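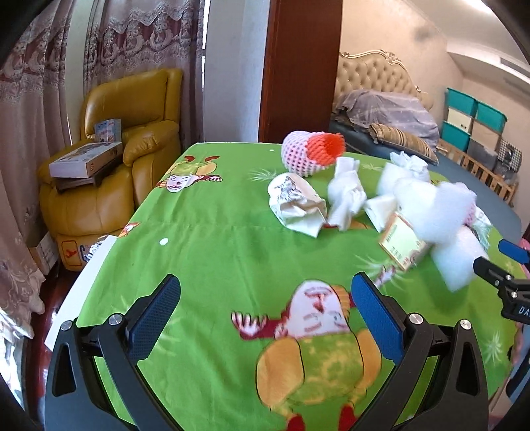
A green printed tablecloth with a large cartoon figure on it.

Nekmont recalls bus video recorders over loose drive trays

September 3, 2020

Nekmont is recalling 3192 video recorders installed in school and transit buses after operators reported gaps in recorded footage. The recall covers the Punder 4, a four-channel unit sold with either one or two hard drives.

According to a notice sent to fleet customers in August, the latch on the removable drive tray can work loose under steady vibration. When the tray shifts, the recorder drops its connection to the drive and restarts. Each restart can leave a gap of up to 42 seconds in the video. The status light on the driver's panel stays green the whole time, so a fleet may not learn of the gaps until someone asks for footage.

Units with solid-state storage use a different tray and are not included.

Romana Šindelář, service manager at Nekmont, said the fault was traced to a batch of latches with a weak spring. "The drives we got back were fine," she said. "The tray was moving in the housing, and the software treated that as a power loss."

Customers will receive a replacement latch and a metal retaining bracket at no charge. The work takes 30 minutes per vehicle and does not require removing the recorder. Fleets that do their own maintenance can order the parts directly. Others can book through Pathak, the installer that handles most of the company's warranty work.

A firmware update is also being released. It logs every restart and turns the status light amber if the drive is lost, even for a moment.

Adi Yeoh, who runs the shop at Grotard, a charter bus operator, said his crew had already been strapping the trays down with cable ties. "We found it in the spring when we pulled video for a fender bender and part of it was missing," he said. "I'd like the bracket, but the light is what I really wanted fixed."

Serial numbers are on a label under the front door of the recorder, next to the key lock.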